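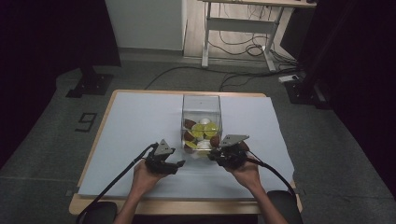 Wednesday, August 22, 2018

Capsule recycling, wash and separation trials, continued.

Carried on with the mixed batch from the Leclerc collection point. 271 capsules in the sack by the delivery note, all used, age unknown. Smell suggests at least part of it has been standing for weeks. Mould on the grounds in the lower third of the sack, so gloves and the extractor on for anything that gets opened.

Moisture first. Took 100 g of wet grounds from the top of the sack and dried them at 105 C to constant mass. Lost over half the mass, in line with the July batch. Did not bother with a second sample from the bottom, should have. To do before the sack goes out.

Separation: the problem is still the foil. The lid comes away cleanly when the capsule is fresh and the grounds are damp. Once the grounds have dried into a cake the lid tears at the rim and leaves a ring of foil and lacquer behind, and that ring holds grounds through the wash. Soaking overnight in plain water softens the cake well enough. Soaking with detergent gives no visible improvement and makes the rinse water froth, which upsets the settling tank. Drop the detergent.

Tried both cutter heads. The Dikik head (toothed) gets through the body quickly but folds the edge inwards and traps grounds in the fold. The plain blade is slower and needs the capsule held square, but opens it flat. Prefer the plain blade for aluminium. For the plastic-bodied ones neither is much good, they spring back.

Sorting by material before the wash is worth the time. Magnet does nothing for us here, obviously, and the float test is spoiled by trapped air unless the capsule is cut first. Order of work is therefore: sort by eye, soak, cut, float, rinse, dry.

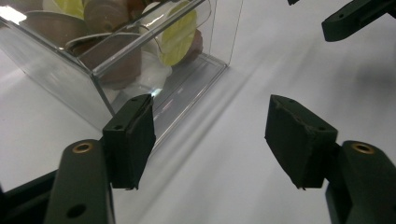

Lacquer is the other open question. The coloured coating burns off in the furnace and takes a bit of metal with it as dross. Maxence Baudry ran two small melts last week, one with lacquered bodies only and one with bodies stripped beforehand. The stripped melt gave the cleaner button and a thinner skin of dross. He skimmed by hand both times, so the dross masses depend a good deal on how much metal came up with the spoon. Not a number I would put in the report yet. Repeat with the salt flux and weigh everything, including what sticks to the crucible.

Foil lids should not go in loose. They float on the melt and oxidise before they sink. Press them into a puck with the hand press or fold them inside a cut body. Puck is better.

Grounds: the Nadedero people will take them for compost if foil content is low enough. They have not said what low enough means. Sieved through 2 mm this afternoon and still picked bright flakes out of the fines. A finer mesh blinds almost at once when the grounds are wet — dry first, then sieve.

Outstanding:
Bottom-of-sack moisture sample.
Flux for the repeat melt, check the Jenonlow order.
Ask Nadedero for a foil limit in writing.
Clean settling tank, still froth in it.
Draft section on lacquer by September.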